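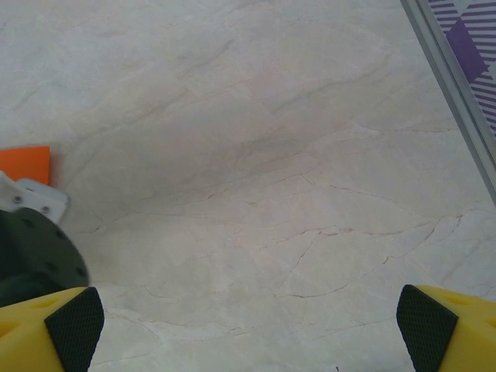
Wrist view over the marble-patterned top, gripper open.

From: Serena Bellini
To: Ploveo users list
Subject: Re: Teaching wiping and placing by hand or by remote?

Hi Amedeo, hi all,

Amedeo Carbone wrote:
> We have the arm bolted down at last and want to start teaching it to
> put coasters on a table. Half of us want to grab the wrist and push it
> through the motion, the other half want to drive it from the leader arm
> in the next room. Has anyone tried both on the same job? Also, does the
> surface matter much? Ours is plain white and the wrist camera seems to
> get lost on it.
>
> Amedeo

Yes, both, on very nearly the same job, and I've been dying to tell someone! Nives Orlandini and I spent most of May on it at Flinivik. The job was to pick up a coaster, carry it across and set it down flat near a taped mark.

We began by hand. It's lovely for getting a feel for the arm, and I'd still start any new person that way. You find out very quickly where the elbow gets stiff and how low the wrist can go before a fingertip touches. But our own hands and sleeves kept wandering into the wrist camera, and the arm learned from pictures it would never see again once we stepped back. We threw out 9 of the first 23 runs for that alone.

Then we went over to the leader arm, and for the first afternoon we were dreadful. I closed the fingers on thin air more times than I care to say. What helped was driving from the wrist picture only, with the side screen turned off. If I can't tell from that view where the coaster is, I can't very well expect the arm to work it out from the same view. After that it was great fun, and Nives got so smooth at it that I started copying her pace (slow down early, stop dead over the coaster, then straight down).

On the surface question - yes, it matters, at least it did for us. We had a plain white top as well and could hardly judge height or drift on it. The marble pattern at the top of this message is much kinder. The grey clouding and the thin dark lines slide past as you move, so you always know which way you are going and how fast. You also get the metal strip in the top right corner with the purple and white stripes beyond it, and I steer by that corner constantly. One warning: if you always steer by the same corner, the trained arm may lean on it too. Debora Costa suggested turning the start position a little for every run, and we do that now.

Have a look at the two yellow fingers as well. You want both in view along the bottom of the picture, with the black pads facing each other and a good stretch of table between them. If only one shows, tilt the camera before you record anything. We didn't, and lost a morning.

As for numbers, we now have 694 runs by remote from three drivers. The arm places well from the middle of the table and gets a bit vague towards the far side, where we have fewer runs. I'm filling that in this week.

A few questions back to you, Amedeo. How long is the delay between your leader arm and the picture? Are you recording the pauses, or trimming them? We left ours in, and the trained arm now stops to think over every coaster exactly as I do, which I find rather sweet, but Natalina Orlandini wants them cut.

Happy to send our recording settings to anyone who asks. They're written for the Condico controller, so the speed limits will need changing for others.

Serena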